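Bed skirt

A bed skirt (also valance, in older shops "bed frill") is a piece of cloth that hangs from below the mattress to the floor. Hides the base and whatever is kept under it. Not to be confused with the duvet, which lies on top and can be lifted off without touching the skirt.

Usual fabrics — cotton, linen, polyester mixes. Drop varies, 300 mm is common on low divans. Plain colours sell best, tan and white mostly. Most are made in one peice with a flat sheet that sits under the mattress; the Horno pattern has split corners for beds with posts.

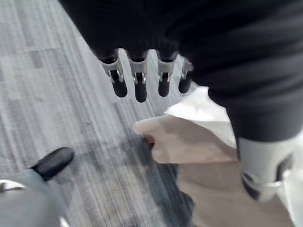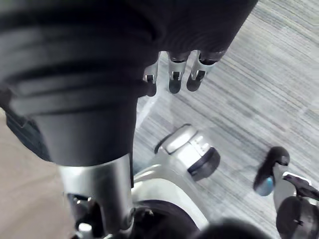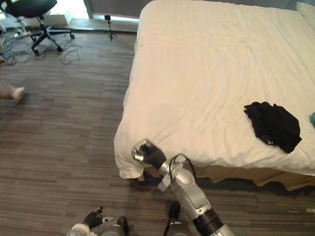
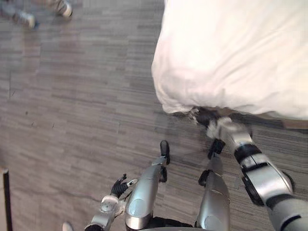

Bedroom with carpet. Third picture: tan bed skirt under the edge of a white duvet.

Care

Wash every 6 months or so, more often on carpet, where the hem picks up fluff. Shake the duvet out first and let its corners hang clear, otherwise the skirt gets dragged sideways when the bed is made. Pleated kinds need ironing, gathered ones dont.

Names

"Valance" is usual in Britain, "dust ruffle" in North America. The Zencombe catalogue lists both, under item 1492, plus a fitted sort held on with elastic and nine pins.

See also: Duvet, Divan, Pillowcase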